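Last updated: April 13, 2022

# Protecting a table by the window

We moved to the apartment in September, and the only good place for the big table was directly at the window. I like to work there very much. But a table at a window gets more sun, more dust and more use than other furniture, and I had to learn how to take care of it.

**Cover it with cardboard for messy work.** Flat sheets from moving boxes are the best. Cut off the flaps and lay the smooth side up. Push the edges together and do not overlap them, or you will have a step in the middle and your ruler will jump on it.

**Use masking tape, and only a little.** Short strips on the seam and at the corners are enough. Packing tape is too strong and it takes the top layer of the cardboard with it. If the tape must touch the table itself, remove it within 2 days. In strong sun the glue becomes hard, and then you need warm water, a little cooking oil and patience. 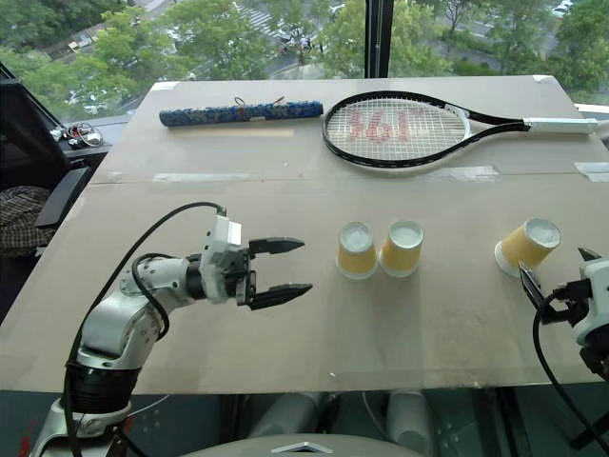
Eun-ji Jang wrote to me that she turns her cardboard over every few weeks, and she puts an old cotton sheet under it so that sand and crumbs cannot scratch the finish. I tried the sheet and I recommend it, but it must be ironed first. With wrinkles the cardboard moves all the time.

**Move things sometimes.** The sun changes the color of a table slowly. A vase that stands in one place for the whole summer leaves a dark circle. I change the place of everything on Sunday, when I dust.

**Clean with less water.** Wring the cloth until it does not drip, wipe, and dry immediately with a second cloth. For sticky spots I use 4 drops of dish soap in a bowl of warm water. Wait 45 minutes before you put the cover back, especially if the table has seams.

**Keep cups away from bare wood.** Rings from hot drinks are difficult to remove. If you have a white ring, try a soft cloth and a little mayonnaise, leave it overnight and wipe it in the morning. Dark rings are deeper and usually need sanding.

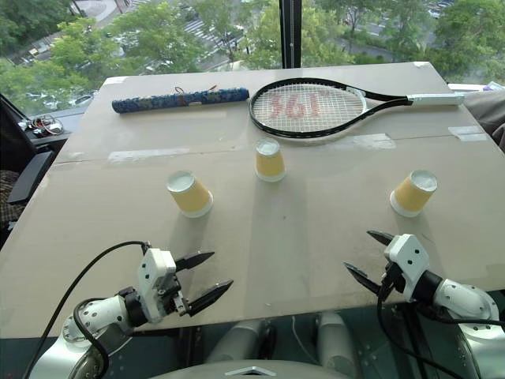 *Paper cups upside down on the table, racket behind them.*

**Change the cardboard when it gets soft.** Mine lasts seven weeks in winter and less in summer, when the window is open and rain comes in. Old pieces with no tape on them can go to paper recycling.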